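**Comparer deux pinces en simulation — notes du mois de décembre** (fil)

**1/** Je passe ce mois de décembre à comparer deux pinces à deux doigts sur un robot à deux bras, en simulation seulement. La première est la Bolen, la deuxième est la Kouris. J'écris ce fil pour garder une trace, et aussi parce que plusieurs personnes m'ont demandé laquelle je conseille pour ouvrir des tiroirs.

**2/** Le contrôleur est le même pour tous les essais : Graritz, en mode impédance, avec les gains par défaut. J'ai seulement baissé la raideur du poignet, car avec la valeur d'origine le bras gauche vibrait au contact. Je n'ai pas cherché plus loin pour le moment.

**3/** La pièce est générée par Liltasitz. Il change les textures et les meubles à chaque épisode, ce que je trouve très utile et aussi un peu fatigant pour les yeux. Il faut accepter des murs qui ressemblent à de la pierre et des tables qui ressemblent à on ne sait quoi.

**4/** Le protocole est simple. 293 épisodes au total, répartis entre les deux pinces, avec les mêmes graines aléatoires. Chaque épisode commence avec les deux bras levés devant le torse. La tâche : aller vers un meuble et saisir une poignée ou le bord d'une façade.

**5/** Pour les caméras, je garde une vue depuis le haut du corps et une vue près de la pince. La première est très inclinée, je sais. Au début cela me gênait beaucoup — après deux soirées je ne penchais plus la tête devant l'écran.
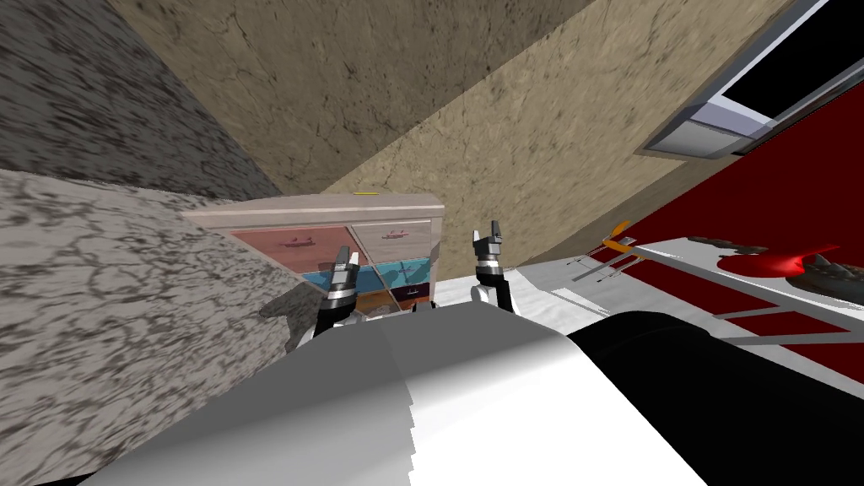
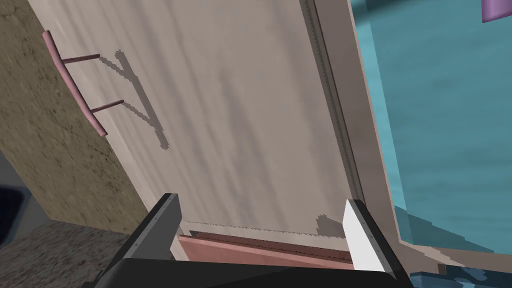
Des façades à avions, et une porte beige avec sa poignée en barre.
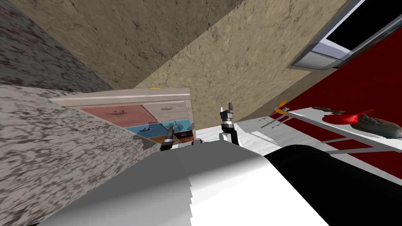
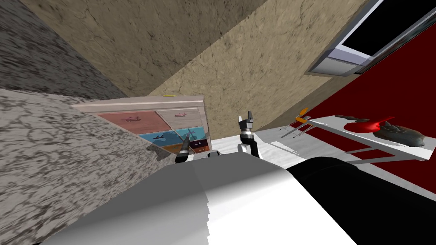
**6/** La Bolen a des doigts plus étroits. Elle entre facilement entre une barre et un panneau, mais elle pardonne peu : si l'orientation du poignet est fausse de 5 degrés, un doigt touche le panneau et le bras pousse au lieu de saisir.

**7/** La Kouris s'ouvre plus large. Elle est plus confortable quand l'estimation de la pose est mauvaise. Par contre, elle cache beaucoup de choses à la caméra du poignet. Dans les derniers 10 centimètres avant le contact, mon détecteur perd souvent la poignée et je dois continuer avec la dernière position connue.

**8/** J'ai essayé de reculer cette caméra de 2 centimètres. On voit un peu mieux entre les doigts, mais le boîtier de la paume prend alors plus de place en bas de l'image. C'est un échange, je ne suis pas sûr d'y gagner. J'ai remis la position d'avant.

**9/** Une chose que je n'avais pas prévue : les ombres. Une poignée fine projette sur la porte une ombre presque aussi nette qu'elle, avec des bords en escalier, et mon détecteur prenait parfois l'ombre pour la barre. J'ai perdu une matinée entière à accuser la calibration. La profondeur a réglé la question, il suffisait de la regarder.

**10/** J'ai aussi testé avec les ombres désactivées. Les résultats sont plus beaux, naturellement, mais je n'ai pas confiance. Dans un vrai laboratoire il y a des lampes et des fenêtres. Je laisse donc les ombres pour la suite.

**11/** Sur la vue du corps, le torse occupe une grande partie du bas. J'ai ajouté un masque fixe pour l'ignorer. Attention si vous faites pareil : les bras bougent et le masque ne bouge pas. Il faut masquer seulement la coque, jamais les pinces.

**12/** Pour les tiroirs, j'avais d'abord utilisé la couleur des façades afin de les séparer. Cela marche bien dans un meuble très coloré et très mal dans un meuble uni. Je suis revenu à la géométrie des bords. C'est plus lent, mais je peux comprendre pourquoi cela échoue.

**13/** Et le bras gauche contre le bras droit ? Mon planificateur préfère le droit presque toujours, même quand le gauche est plus proche de la poignée. Je crois que le problème est dans le coût des articulations de Graritz. Si quelqu'un connaît bien ce fichier de configuration, je prends volontiers un conseil.

**14/** Mon avis provisoire : la Bolen si vous avez une bonne estimation de pose, la Kouris si vous débutez ou si votre caméra est loin. Je n'ai pas encore mesuré la force au moment de la traction, et c'est justement là que la Bolen pourrait perdre son avantage.

**15/** Prochaine étape : le même test avec des portes à charnière seulement. Le mouvement en arc demande au poignet de tourner pendant qu'il tire, et je soupçonne que les doigts vont glisser. Je mettrai les courbes à la suite de ce fil quand elles seront propres. Merci de me signaler mes fautes de français en message privé, je les corrige avec plaisir.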